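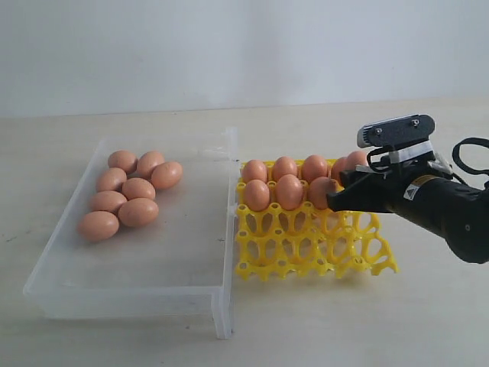

Set the grip force before you set the speed. Start at the lowest setting that holds an egg and go up in small steps, checking the shell each time. Fill the yellow tray from the back row, so the fingers don't have to reach over eggs already standing in the front. Keep the clear tray close beside it and the rest of the table bare on the arm's side.

Wipe the finger pads every 50 eggs and after any breakage. Hands stay off the table while the arm is powered. Any cracked egg goes in the waste, never back in the tray.

Checked by Moushumi Talukder, 21st February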